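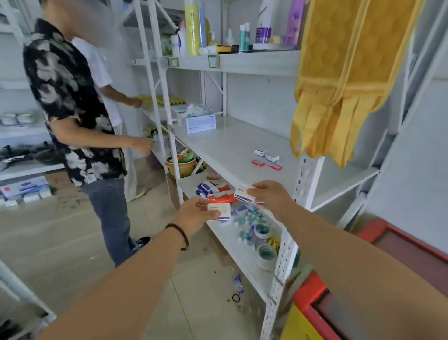
At the shop, a box in each hand

March 14, 2023

We've had an offer accepted! I'm writing it down before I do anything else, even before the washing up, which is in a bad state. The flat at Sinura, the top one with the sloping ceilings and the ridiculous long hall. Obaidul Wijesinghe rang from the agency while I was eating toast and I said "yes" before he'd got to the end of the sentence, and then had to ask him to say the whole thing over again so that I could hear it properly.

I want to put down everything about the second viewing while I still have it clear, as I was hopeless after the first one and could only remember the taps.

So. You come up the hill from the Stolton side and turn in by the garages, and the building is set back behind a low wall with a hedge growing through it. It was put up as a school for clerks, or that's what the particulars say, and then it was offices, and then somebody split it into flats and did it pretty well, with thick doors and proper bannisters. The name Sinura is cut into the stone over the front door. Obaidul thought it was the first owner's daughter, Tharindu thought it was a ship. I like the ship.

The stairs are steep. I'll say so now and then I can't complain later. There's a landing halfway up with a round window and a sill deep enough to sit on, and I did sit on it, coming down, while the other two talked about meters. You can see right across to Omville from there, all the roofs and the gasworks wall and a bit of the river if you lean. I could have stayed an hour.

Then the flat. The hall goes on and on. It has a kink in it where the old building meets the newer part, and there's a step down at the kink that we both fell off on the first visit and only I fell off on the second. Bookshelves the whole way along one side, I've decided. I've been drawing them on the backs of envelopes for days. Tharindu says we have to leave room to get a sofa past, and he's right, so the shelves will have to be shallow ones, paperbacks only, and the big books can go in the bedroom.

The front room is the one that did it for me. It has two tall windows and the floor is the old boards, a bit gappy, painted a sort of mushroom colour by the people selling. There's a fireplace that doesn't work. The ceiling slopes on the street side so that a tall person has to mind themselves near the window, and Tharindu walked up and down with his hand flat on his head working out how far he could get. He can get to the radiator. We'll put the table there.

Kitchen small but all there. Whoever fitted it loved drawers, there are drawers under the oven and a drawer in the bottom of the cupboard by the sink, and one very thin one that we couldn't think of any use for until Obaidul said baking trays. The window looks over the back where the bins are and, past that, somebody's enormous pear tree which is going to be glorious in a few weeks. The tree belongs to the house behind. We get the view of it for free!

Bathroom: no window, noisy fan, good bath. Enough about the taps.

Second bedroom is really a box with a skylight. I want it for sewing and Tharindu wants it for his mother when she comes. We've agreed on a bed that folds up, so I've sort of won.

Now the less fun part, which I'm making myself write down too. The lease is fine, long, no worries there. The service charge is 900 a year, and that covers the stairs, the gutters, the buildings insurance and the man who cuts the hedge. It's more than we pay now but where we are now nothing gets done at all, and the gutter by our bedroom has been pouring down the wall all winter. I would much rather pay for gutters and have gutters. The roof is shared between all the flats. As we're the ones directly underneath it, I asked Obaidul straight out what state it was in, and he said he wasn't the person to ask and we should get a proper survey, which made me trust him a bit more than I had.

So we're having the full survey. Tharindu's sister used Hubáček when she bought and said they were very thorough and went up into the loft in their socks. I rang them this morning straight after the call and got a lovely woman on the phone who asked how you spell Sinura and then asked whether the hatch was in the hall or the bedroom. I hadn't the faintest idea. I rang Obaidul back to ask (he must be sick of me already) and it's in the bedroom, behind the wardrobe, and the sellers are going to move the wardrobe. The report takes 3 weeks from the visit. I'm going to try not to think about it and will obviously think about it constantly.

Questions for Hubáček, so I don't lose the envelope:
The damp smell in the cupboard at the kink in the hall, might be coats.
Crack over the bedroom door. It's thin and it goes up and then sideways.
Are the windows in the front room all right or only painted to look all right?
Whether the fireplace is capped at the top.
The step. Could it be made into a slope? Tharindu's mother and her knees.

We offered under the asking price, and I was so sure they'd say no. I hadn't slept. Tharindu did all the sums on the squared paper, he'd made a column for every month up to May with what goes out and what comes in, and at the bottom of it he'd drawn a very small house with smoke coming out of the chimney. I've stuck it on the fridge. They came back once asking for a bit more and we went up a bit, and then there was a whole day of nothing, and then the toast phone call. I rang Tharindu at work and he said "right" and then "right" again and then he had to go and stand in the car park. He came home with flowers and a tape measure.

He's measured everything we own. The bed fits. The big wardrobe doesn't go up the stairs whichever way you turn it on paper, and I can't say I'm sorry, it was here when we came and the door has never shut. The blue chair fits, the desk fits, the piano we don't own would not fit, so that's that settled. He's worried about the sofa at the kink. I've told him sofas bend more than you think. He says they don't bend at all.

What else. The neighbours. We met one on the stairs, from the flat below, carrying a bag of compost up to her window boxes. She told us the heating is good, the street is quiet except when the football's on, and the buses at the bottom of the hill go into Omville until late. She said the flat had been happy, that was her word, the last people had a baby there and only went for want of a garden. I nearly cried on the compost. She also said to keep in with the man at number 48, on account of the parking.

I walked home the long way after the viewing, just to see what the walk would be like. Down past the chapel, along the canal for a bit, over the little iron bridge. There's a baker and a place that mends shoes, and a library that's open in the evenings. I've lived in Stolton all this time and I'd never once been down that road! I bought a bun and ate it on the bridge, and looked back up to see if I could pick out our windows. I think I could. Third chimney along, or it may have been the next house.

It isn't ours yet. I know that. Mum said so on the phone, and Tharindu's dad said it, and Obaidul said it very kindly, that there's many a thing can happen before the keys. The solicitor wants passports and bank statements and a letter saying where the deposit came from, and I can't find my passport. It was in the tin. It isn't in the tin now. Tomorrow I'll go through the suitcases.

But I've already picked the colour for the hall. A warm yellow, not too eggy, all the way from the front door down to the kink, and then something darker after the step so that people notice it's there. I painted a patch on the inside of our airing cupboard with the tester to see, and it looks lovely even in there with the door shut to and the torch on.

Must ring Obaidul about whether the curtain poles stay. And the washing up.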